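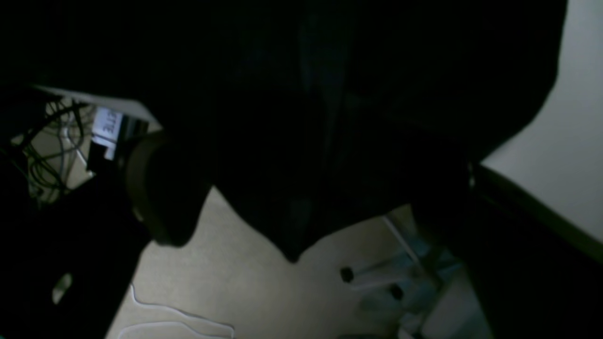 Aug 24, 2018
Urkby textile workshop, wash and finish bench
Subject: loss of shade in black cotton jersey, continued from the June notes

The second set of Luvine swatches has now been through the full washing schedule. Conditions were kept the same as in June: cold fill, Bumitz liquid at the measured dose, no softener, and drying flat on the rack away from the window. The only intended change was the rinse, which was extended. The drum speed was left at 700 throughout. It should be noted that the Ostrowski drum shows its speed on the dial only, and the dial has not been checked this season.

Shade was judged against the gray scale under the daylight lamp. The long-rinse swatches were rated closer to the unwashed control than those from June, mainly on the face of the cloth. The back of the cloth shows little difference between the groups. Seam allowances stayed darker than the open fabric in every swatch, as expected.

A point for whoever continues the series: much of what is recorded as fading in black jersey is surface fuzz. Loose fiber ends scatter light and the cloth reads as gray even where the dye is still present. Swatch 273 was rated poorly before it was shaved with the pill comb and rated well afterward. The June ratings were all made on unshaved cloth, and I would not rely on them for any statement about the dye itself.

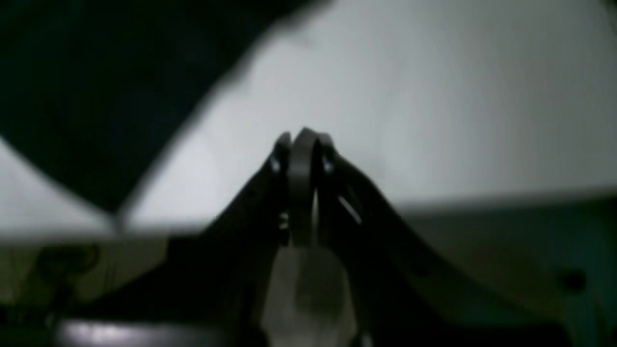 The abrasion check was therefore moved ahead of the second rating. Dry rubbing was run to 2000 cycles on spare pieces from the same roll. Transfer to the white cotton square was slight. Wet rubbing gave a clear gray mark and will need to be repeated, as the square had been wetted by hand and the water was not weighed. Please use the balance for this step and write the weight beside the result.

Eugeniusz Chmielewska asked whether washing inside out would account for most of the improvement without any change to the rinse. This is a reasonable question and the present data cannot answer it. All swatches were hemmed squares with both faces exposed. Sewn tubes would be a better model of a garment, and the cutting plan has been revised to allow for them. Grain direction is to be marked in white thread – chalk was lost in the first wash and the chalk-marked pieces had to be set aside.

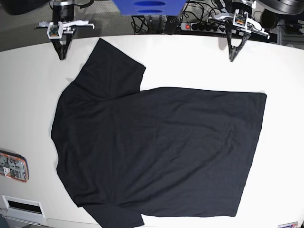
Water hardness remains the weak part of the record. The test strips in the drawer were past their date, and the readings taken with them have been struck out in the table. New strips are on order. Until they arrive, no comparison should be made between this set and anything washed at another site.

Outstanding:
Repeat wet rub with weighed water.
Check the drum dial against a counter.
Cut and sew tubes from the Luvine roll, control piece included.
Re-rate the June swatches after shaving, with 2 readers working separately.
Return the gray scale to its sleeve. It was found on the windowsill, and the light end should be compared with the spare before the next rating.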